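The Slow Return of the Brick House
By Damilola Amadi

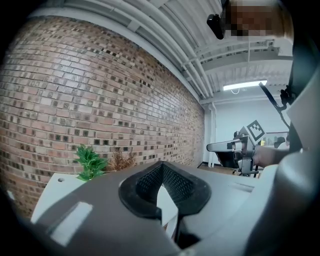 Red, tan and gray bricks laid in regular courses.

I grew up thinking brick was boring. My aunt's house in Pelberg was brick, the school was brick, even the bus shelter was brick, and I couldn't wait to live somewhere with big white walls. So of course I've just bought a brick house (built by a baker, 11 steps up from the street) and I can't stop talking about mortar!

My neighbor Hauwa Fashola got me started. She spent four summers repointing her back wall with lime, and she'll happily tell you which July was the worst. I went over on a Wednesday to borrow a ladder and stayed until dark, scraping out old joints with a chisel while she made tea and corrected my grip.

My own quote for the front came to $2,220, scaffolding included, and I said yes before I'd even sat down. The mason starts next month. Until then I'm out there most evenings with a stiff brush, picking moss out of the corners.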